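The water meter at the end of the lane

Nov 18, 2019

In Zekirard, the dry part of the year used to finish in October. This year it has not finished, and the gardens along the eastern road are the colour of straw. I went to speak with the woman who reads the water meters for the district, and who also has to deliver the letters when a household has used too much. She asked me to leave out her name, as she still must knock on the same doors tomorrow.

We talked at her home for most of a morning.
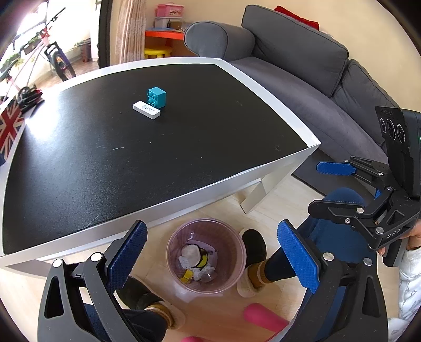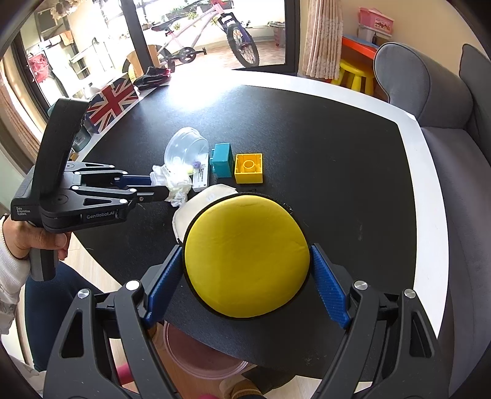
Who uses the water

"People think I come to punish them," she told me. "I come to read a number. The number is already there before I open the gate."

The limit is 2,000 litres a week for one household. Most houses on her route stay far under it. In the old streets near the market, where families are large and gardens are small, she seldom writes a letter at all. On the hill at Brokton it is different. One address there used nearly 6 times the limit in a single week of July, and the lawn was so green that she could see it from the bus.

I asked what the owner said to her.

"He said that he pays his bill on time. It is true, he pays. He asked me why a man who pays must look at brown grass." She was quiet for a moment. "I told him the reservoir does not know who has paid."

The fine for a first letter is small, and she thinks this is the main mistake in the rules. For a family in the old streets it is a week of food. For the house on the hill it is less than the gardener costs for one morning. She would prefer that the price of each litre goes up steeply above the limit, and that the first litres are kept very cheap for everyone.

The golf course

The subject which makes people most angry is the course at Braria. It has its own well and for this reason it has no weekly limit. Her office received 1,236 complaints this year, and she says that the greater part of them mention the course.

"They send me pictures of the sprinklers at noon. At noon! Half of it goes to the sky. But I have no meter there to read, so what can I write?"

She does not wish to see the course closed. Her nephew works there, and so do several of her neighbours. She would like them to water at night and to let the long grass between the holes go dry, as the smaller course at Mwakyusa did after the last drought. "The members complained for one season," she said. "Then they went on playing."

Her own garden

Before I left, she showed me the back of her house. The grass is dead and she has not tried to save it. She keeps 3 lemon trees alive with the water from washing vegetables, which she carries out in a bucket in the evening.

I asked if she was sorry about the grass.

"A little. My mother planted it. But I would be ashamed to write letters to other people and come home to a green lawn."

The council will discuss the new prices at its next meeting. She plans to sit at the back and listen, and on the following morning she starts again with the meters in the old streets.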